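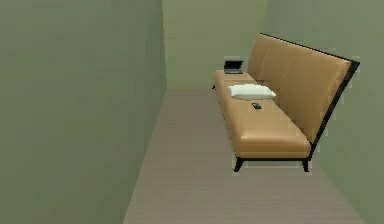 **What does a scene standard for simulated robot training cover?** It sets out how a virtual room is built, furnished, checked and recorded, so that results from one room can be compared with results from another.

# Scene standards in household robot simulation

A **scene standard** is a written set of rules for the virtual rooms in which household robots are trained or tested. It deals with the room and its contents, and leaves the robot and its control software to other documents. Most are kept in-house, though a few are shared between research groups.

## Background

Early simulated rooms were often built by hand for a single study. Walls, furniture and small objects came from different sources and did not always agree in scale. A sofa seat might be drawn as a soft curved surface but treated by the physics engine as a plain box, leaving objects to hover above it.

The Pilbridge Scene Rules, drafted by Mawar Pelupessy and Jannik Pfeiffer, were written to deal with this problem. The first version had 44 rules. A later edition, edited by Shabnam Dhanial, dropped the sections on outdoor scenes and added one on records.

## Common requirements

### Rooms

Walls and floors must be closed, with no gaps at the corners. Bare walls are allowed. Under the Pilbridge rules a plain room is the base case, and pictures, outlets and trim are added only when a task calls for them. At least one clear path must run past large furniture – in a narrow room this usually means placing a sofa lengthwise against one wall.

### Furniture

Each piece needs a visible shape and a collision shape, and the two may differ by no more than 5 millimeters on any surface that holds objects. Thin parts such as legs and frames are checked separately. Jagged edges in the rendered view are not counted as faults unless the collision shape is also wrong.

### Small objects

Items such as pillows, laptops and remote controls are dropped a short distance and allowed to settle before a trial starts. An item that slides off, sinks in or keeps moving fails the check. Dark objects must remain distinguishable from the surface they rest on under the scene's default lighting.

## Review and records

A scene is reviewed by someone other than its builder. The reviewer loads it from a fresh copy, runs the settling check, and looks at it from the height of the robot's camera as well as from above. The record lists:

- scene name and version
- source and license of each object
- random seed used for placement
- lighting settings
- name of the reviewer

Scenes that change after release get a new version number, even for a small fix. The Clerska library, which follows the Pilbridge rules, held 744 reviewed scenes at its last September release.

## Criticism

Iqra Khokhar has argued that tidy rooms make tasks too easy and that standards should require some clutter. Zarmeena Bangash, who maintains the Gernine test suite, takes the opposite view for early training, where a few objects on one surface make failures easier to trace. Gernine runs over 3,000 trials on sparse rooms before any crowded ones are used.

Neither position has been written into the Pilbridge rules, which set no minimum or maximum number of objects.

## See also

- Collision geometry
- Domain randomization
- Simulation-to-real transfer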